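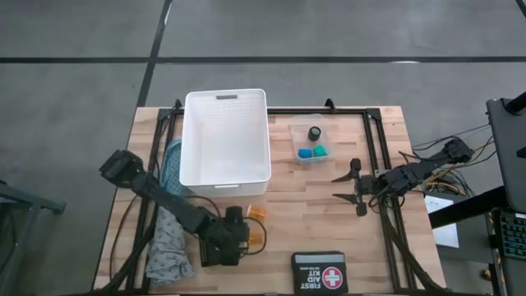 Aceite para encimeras Clerkovell: reseña después de un verano de uso

Inicio Reseñas Cocina Madera Contacto

Septiembre. Por Heloísa Guerra
Última actualización: septiembre, 18:40

El aceite Clerkovell se vende para encimeras, tablas de cortar y mesas de madera maciza. Compré la lata de 300 ml en la ferretería Prado antes del verano, cuando la encimera de mi cocina ya tenía cercos de vasos y una zona gris al lado del fregadero. Es un tablero de haya de listones encolados, de 78 cm de fondo, y hasta entonces solo le había dado aceite mineral de farmacia.

El producto es un aceite duro con algo de cera. Llega muy líquido, de color miel clara, y huele a cítricos durante la aplicación y a linaza al día siguiente. El olor tardó en irse más de lo que indica la etiqueta. Con la ventana abierta no molesta, pero no lo pondría en una cocina donde se vaya a cenar esa noche.

Preparación

La etiqueta pide lijar con grano 150 y terminar con 180. Empecé directamente con 180 y me arrepentí: los cercos seguían ahí y hubo que volver atrás. La zona del fregadero necesitó grano 120. El polvo se quita con la aspiradora y después con un paño apenas humedecido, y hay que esperar a que la madera seque del todo.

En madera clara cualquier resto de suciedad queda más marcado con el aceite encima. Las juntas entre listones merecen un repaso aparte, igual que el canto del hueco del fregadero, que es por donde entra el agua.

Aplicación

Di 2 manos con un paño de algodón sin pelusa. La primera la absorbe casi toda. Se extiende a favor de la veta, se dejan pasar veinte minutos y se retira el sobrante. Si se queda un charco, se pone pegajoso y ya no se arregla con el paño, hay que lijar. Me pasó en una esquina.

La segunda mano lleva mucho menos producto. También traté la cara inferior en la parte accesible, para que el tablero no se curve. Con todo eso sobró cerca de un tercio de la lata.

Los paños usados hay que extenderlos al aire libre o meterlos en agua antes de tirarlos. La lata lo advierte en letra muy pequeña y debería ir delante: los trapos con aceite secante, hechos una bola, pueden prenderse solos.

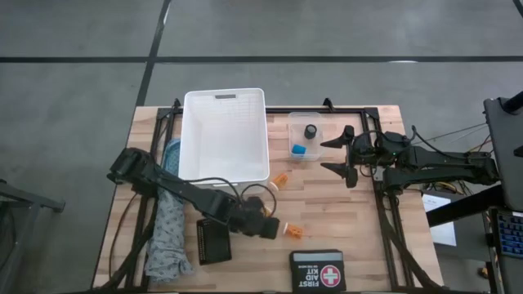 Aspecto y resistencia

El acabado es mate, con un tono algo más cálido que el de la madera sin tratar. A quien quiera conservar el haya pálida le conviene probar antes en un recorte, o buscar una versión con pigmento blanco, que Clerkovell no tiene por ahora en el catálogo de Prado.

El agua forma gotas y aguanta bien un par de horas. El café y el vino salen si se limpian en el momento. Una gota de vinagre balsámico que pasó la noche dejó marca, y la cúrcuma también, aunque esta se fue aclarando en unas semanas. Con las ollas calientes no cambia nada, hace falta salvamanteles.

Después del verano, la zona de trabajo sigue igual que en junio. Junto al fregadero ya se nota seca y le toca una mano de mantenimiento. Esa reparación localizada es lo que más me gusta del producto: se pasa un estropajo fino, se pone un poco de aceite y a la mañana siguiente no se distingue el parche. Con el barniz que tenía en el piso anterior eso era imposible.

Comparación con Trirkau

Dorin Văduva me prestó lo que le quedaba de su lata de Trirkau y lo puse en una tabla de cortar, con la otra cara tratada con Clerkovell. Trirkau es más espeso, cuesta más extenderlo y brilla un poco. Frente al agua no vi diferencia. La cara de Trirkau se rayó antes, o al menos las rayas se ven más por el brillo. Para una mesa de comedor elegiría cualquiera de los dos. Para una encimera me quedo con Clerkovell por la facilidad de los retoques.

Lo mejor: se aplica sin experiencia, rinde bastante, se repara por zonas.
Lo peor: el olor, la tapa metálica, que se deforma al abrirla con destornillador y después no cierra bien. Pasé el resto a un tarro de vidrio lleno hasta arriba.

Nota: 4 de 5. Volveré a comprarlo cuando se acabe el tarro.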